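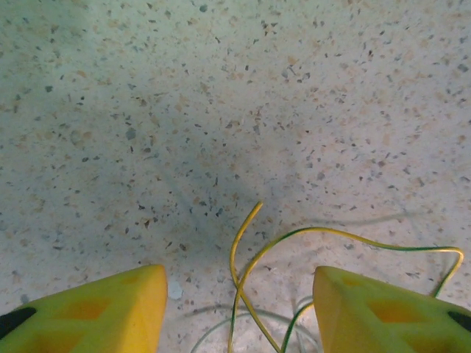 3 min read

March, and I have been talked into tidying. Trilok Sengar sent me a link to a thing called the Umeo method, which promises a calm workroom in an evening if you own enough baskets. I own two that matter, a white one and a green one, and I was not calm at nine o'clock.

I began with the floor on the grounds that it was the only part I could finish. Speckled floors are sold as practical. What they practise is hiding things. A grey crumb of solder or a washer can lie on those flecks for a month and you would swear it was part of the pattern. The yellow-and-green wire was at least honest enough to show up. I have no memory of what I cut it from. Earth wire, by the colours, and I don't like having earth wire spare. It makes me wonder what has gone without.

The method says every object must be asked whether it has a home. I didn't ask the wire anything. I put it down on the list under "wires, misc", where it joins most of what I own.

Then the table, which is the same sort of speckle in a paler mood, so no relief there. The baskets were meant to be the great improvement. Clarnis sells them in sets, and the woman in the shop told me the holes let you see what you've got. I can't say I see anything through them except more holes. Small parts go in and the thin ones poke out through the sides. The white one won't do for screws at all, so it has been promised to connectors, and the green one to whatever the white one refuses.

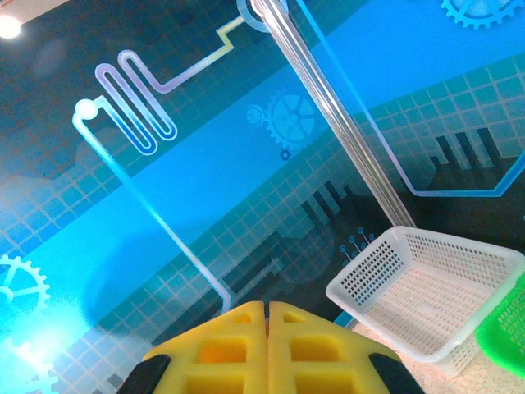 White basket, green basket, and the clear rod that fits in neither.

The rod is a problem. It is too long for the drawer and too nice to throw out, and I have kept it through two clear-outs already with the same excuse. Umeo has a page on "tall or awkward items" and the advice is to buy a tall or awkward container. Theirs costs 80. I closed the page.

Rang Rosângela Assunção at half past nine to complain. She did her whole workroom this way last spring and says it changed how she thinks. I asked where she keeps her spare fuses now and she had to go and look. She was gone long enough for me to make tea.

What I did settle is the mat. I'd assumed it would be the first thing out, since it came free and has been annoying me with its glowing blue lines ever since. All that circuit decoration and not one line of it connects to anything useful. A plain grid with centimetres on it would have earned its place. 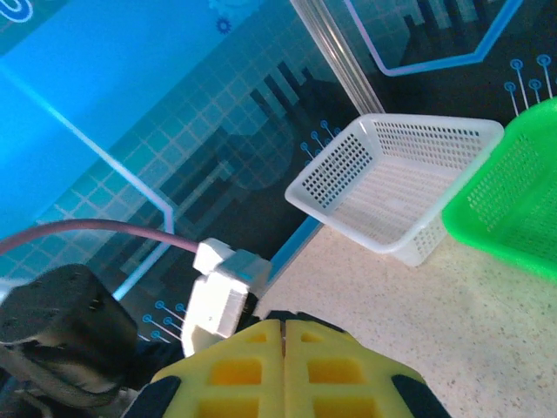 Written up at the bench, late, by the unconverted party

So the mat stays, grudgingly, because I dropped a screw on the bare table and a screw on the mat and only found the second one. That is my own test and I'd trust it over the 3,443 glowing reviews under the Umeo page, most of which sound like the same cheerful person.

Purple cable next. I'd like all of them by colour, but then I'd need to decide whether purple goes with blue or with red, and I can see that taking me past midnight. Bed. The method wants me to write down how the room makes me feel. It makes me feel there is a washer on the floor.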